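19 Mar 2022

**The Ridus pair: what you get, what it's like, who should bother**

Quick one from me this issue because the kit goes back to Bendetti soon and I promised a write-up. Half of you have asked about it already at the door, so I'm putting all of it in one place. Prices at the bottom, skip down if that's all you want.

So. Ridus is the hand-held gripper set that Bendetti has been showing to small labs and teaching groups. Two grippers, one per hand, a camera module for each, handles, spare finger pads, cables, a case. You do the task yourself with the grippers and it records as you go. Then you train on that and put it on an arm later, or don't, lots of people only want the recordings. No arm needed for the collecting part, and that was the whole appeal for the Natcombe crowd, who share one arm between two groups and fight over the booking sheet.

Angeliki Kourkoulas did the ordering. I did most of the handling along with Spyros Sarantis, and Efthymia Kokkinos did the software side and has stronger views than I do. Hers are further down, lightly edited.

**Out of the case**

Good case. Proper foam, cutouts the right shape, everything labelled. Paper quick-start was one sheet folded in four and fine for getting going. The longer manual is a download and it's patchy. The chapter on pads is good, the chapter on calibration reads like two people wrote it and didn't meet.

Charging: fine. Clocks need to agree between the left and right units before you start, there's a button for it, do it every session. We forgot once and lost a morning's worth. Our own fault but a warning in the app would've been nice.

Assembly is mostly done for you. The finger linkages come fitted. You put the camera modules on, do up the screws (hex key supplied, a decent one), check the fingers move without grinding and you're away. Spyros had one side stiff at first. Backed a screw off a quarter turn, sorted.

Write on the modules which one is left and which is right. Do it before anything else. They look the same and the app cares.

**In the hand**

Lighter than I expected from the web page. The handle is comfortable enough for a bigger hand, a bit fat for a small one. Ourania Manolakis found she was shifting her grip to get a full squeeze, and after a long stretch her thumb was complaining. There's a slimmer handle listed as an accessory, we didn't have it to try, so can't say.

The balance is a touch nose-heavy with the camera on. You get used to it. What you don't get used to as fast is seperating your hands properly, everyone's first go has the two grippers knocking together in the middle like a pair of nervous crabs. Slow down, keep the elbows out, it settles.

Squeeze travel is long. Some will like that, gives you fine control on a soft thing. For picking up hard small stuff (pens, lids, a stack of cups) I wanted it shorter. No adjustment for it on this version. Bendetti say they've heard that one before.

**What we did with it**

Mostly cloth. Rigid objects are well covered by everybody else's demo reels and Kosmas Karras wanted to know if it would cope with laundry, his group has been stuck on folding for ages. So: big flat area, sheet over it, spread a cloth, pinch, lift, fold, lay down, repeat. Then crumple it and go again. Boring as anything and exactly what you need a kit to survive. 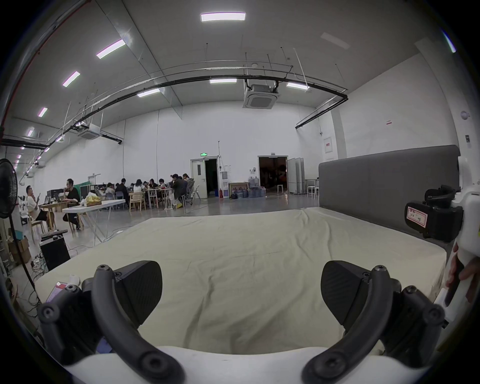
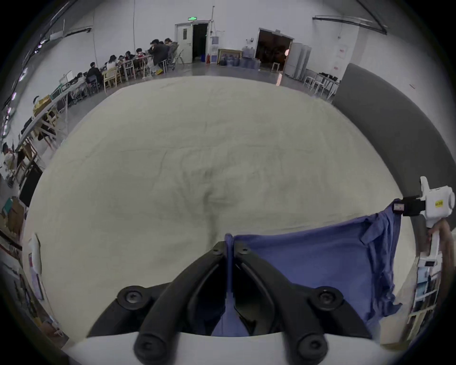

*Ridus pair, one gripper up close and the other over at the right in both shots. Fingers open above the sheet in the first, blue cloth between the two grippers in the second.*

Cloth notes, in no order:

- Pads are good on cotton. Slippery on anything shiny. We swapped to the ribbed ones from the spares bag and that helped a lot.
- Coming straight down on a single layer mostly works. Two layers, you'll often get both when you wanted one. Come in at a low angle from the edge and it's much better.
- Corners first. Grab a corner, then run the other hand along to the next. Trying to pinch mid-edge with both hands at once was a mess for all of us.
- Sheet underneath wants to come up with the cloth if it isn't tight. Tuck it in hard or clip it at the sides.
- Don't yank. The pinch lets go before the fabric gives, you just lose the take.

Also tried it on a few kitchen things and a zip bag. Kitchen things fine. Zip bag a no from me, though Spyros got it open a few times and will tell you all about it.

**Recording**

You start and stop each take from the handle, small beep, then on to the next. Simple. I like that you can bin the last take without walking back to the computer. First proper sitting we kept 100 takes and threw out plenty more, that was two of us swapping over with breaks for tea. By the end it's quick, your hands know what to do.

Wide view from the cameras so it picks up the whole room, not just the job. Good for tracking, it likes having lots of stuff to look at. Plain walls make it grumpy. Moving people in the background didn't seem to bother it much, we had the usual crowd in and out and hardly any dropped tracks. Do tell people though. Put a notice up. Anyone who doesn't want to be in the recordings should get the chance to sit somewhere else, and Bendetti's own consent form is decent if you need one to copy.

Lights: keep them steady. We had one lot of takes where somebody switched a bank off halfway and those were the ones that went funny.

**Efthymia on the software**

Her words from here until I say otherwise.

"The export is the best part. Plain folders, sensible file names, times in one column, finger opening in another. I had it loading into our own scripts the same afternoon. The viewer is slow with long takes and there's no way to mark a section in the middle as bad, you keep the lot or drop the lot. I'd want that fixed before I recommended it to a big group. Calibration takes 10 minutes if you follow the video and a good deal longer if you follow the manual, so follow the video. Also the app updated itself partway through our loan and moved the buttons. Turn that off."

Right, me again. She also asked me to say the left unit dropped its connection twice. Both times it came back when restarted, and both times teh take was saved up to that point. Bendetti have the logs and Angeliki is waiting to hear.

**Against the other one**

A few of you used the Orlandini set at Natcombe last September so you'll want to know. I only had a short go on that one, take this with salt. Orlandini feels more solid in the hand, metal where Ridus is plastic, and the squeeze is shorter. It's also heavier and I wouldn't want it for a whole afternoon. Their export needed a converter and the converter needed Spyros. For cloth I'd take Ridus. For tools and boxes and anything with a bit of heft, probably Orlandini, if you can get one, the wait was long last I heard.

Kosmas disagrees and thinks Orlandini is better at both. He has bigger hands than me.

**Gripes, the short list**

- Handle too fat for small hands.
- No mid-take marking.
- Clock sync should nag you.
- Spare pads come in a bag with no labels, you have to work out which is which by feel.
- Case latch on ours already loose.
- Manual. Fix the manual.

**Prices and how to get one**

Buying the pair outright is 3000 with cameras, case and a year of updates. Extra pads are cheap, slim handle is extra. Hire is 200 a week, same kit, and if you buy afterwards they'll take the first week's hire off. Freight is on top either way and they didn't give me a flat figure, depends where you are.

Bendetti will also come and run a half-day for a group, setup and a supervised session. We didn't take it. Looking back, Ourania and I both reckon it'd be worth it for a place with a lot of first-timers. If you've got someone like Efthymia around, save your money.

My take: hire first. A week is enough to know if your task suits it. Have the task worked out before the box arrives, with the cloth or cups or whatever it is already bought and the space cleared, or you'll spend half the hire arguing about what to fold. If after that you're still reaching for it, buy. For our lot I'd say yes to buying, on condition the connection thing gets a proper answer. Kosmas says wait for the next version. Angeliki has the budget so it's her call, and she hasn't said.

**If you want a go**

Kit is here until the end of the month. Put your name on the list by the sink, one sitting each please so everyone gets a turn, and let Spyros show you the sync button before you touch anything. Bring your own cloth if you've got something odd you'd like tried, towels, fitted sheets, kids' socks. Wash it first.

Charge both units when you finish. Cables back in the case, the short ones go under the foam. Questions about invoices or freight to Angeliki, everything else to me.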